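Why I gave up my planner and went back to scribbling

I've bought a new planner every May for years, and every one of them has died by page 15. Last spring it was a lovely linen thing from Brotwood, with stickers, and I felt so guilty about spoiling it that I wrote my shopping on envelopes instead!

So I went digital. I tried Tadex first, which pinged me 88 times in one weekend (I'd set it up wrong, I admit), and then Jidine, where my to-do list grew to over 3,000 words and included "buy lemons" in four different places. My sister said it read like a cry for help.

What I wanted was something I could wipe away at bedtime and not feel bad about. 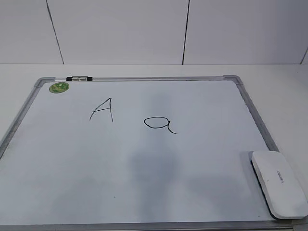 Three jobs a day is my limit now, and one of them has to be easy - ringing the dentist doesn't count as easy. Anything left over at night gets rubbed out, and if it mattered it'll pop back into my head over breakfast. Mostly it doesn't. I still haven't sorted the loft, but I've read two novels and the lemons got bought, and I've given the Brotwood planner to my niece, who only wanted the stickers.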